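Rapport de projet – Les rebuts de lecture à la résidence Killberg
Groupe 4, deuxième année

1. Contexte

La résidence étudiante Killberg compte 787 chambres réparties sur trois bâtiments. À chaque fin de semestre, une partie des livres, des polycopiés et des fournitures des occupants part à la benne. Notre groupe a voulu savoir ce qui pouvait être récupéré et redistribué, et par quel moyen. Le projet s'est déroulé de février à mai, avec l'accord du gestionnaire, la société Lotov.

2. Enquête

Un questionnaire a été déposé dans les boîtes aux lettres des trois bâtiments. Il comportait neuf questions, dont deux ouvertes. Nous avons reçu 70 réponses exploitables, un résultat faible que nous attribuons à la période des partiels. Les réponses ont été saisies à la main, puis relues par un deuxième membre du groupe. Nous avons ensuite mené des entretiens d'une vingtaine de minutes dans la salle commune du bâtiment B, entre 17 h et 19 h.

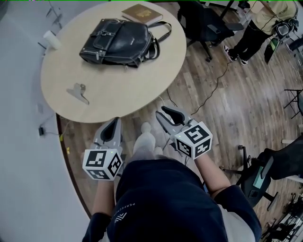

Une locataire du bâtiment A nous a fait remarquer que le problème venait surtout du calendrier : l'état des lieux a lieu le matin, la ressourcerie n'ouvre que l'après-midi, et personne ne garde un carton de livres dans le train. Elle aurait donné les siens si un dépôt avait existé dans le hall. La même idée revient dans la plupart des réponses ouvertes.

3. Solution testée

Nous avons installé une étagère de dépôt dans le hall de chaque bâtiment pendant les quatre dernières semaines du semestre. Les étagères ont été prêtées par la ressourcerie Atadcombe, qui s'est aussi chargée de l'enlèvement. Le budget accordé était de 80 euros, dépensés en affiches, en étiquettes et en ruban adhésif. Les objets acceptés étaient les livres, les classeurs, les sacs et la petite papeterie. Les vêtements et la vaisselle étaient refusés, faute de place. 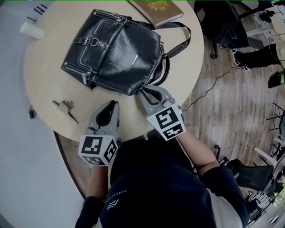
Les sacs posent une difficulté particulière, car il faut vérifier chaque poche avant de les remettre en circulation. Nous avions sous-estimé ce temps de tri dans le planning initial. Pour les livres, le classement par matière a été abandonné au bout d'une semaine et remplacé par un simple classement par format.

4. Résultats

Au total, 900 objets ont été déposés, en majorité des livres de poche et des manuels de première année. Le bâtiment C, le plus éloigné de l'arrêt de bus, arrive en tête. Les manuels de droit n'ont presque pas trouvé preneur, les éditions étant dépassées.

5. Limites et suites

L'enquête repose sur un échantillon réduit et volontaire. Nous n'avons pas pesé les bennes avant le test, ce qui empêche toute comparaison sérieuse. L'association Koech a demandé à reprendre les étagères à la rentrée. Le modèle de fiche de suivi lui a été transmis, ainsi que le plan d'implantation des halls.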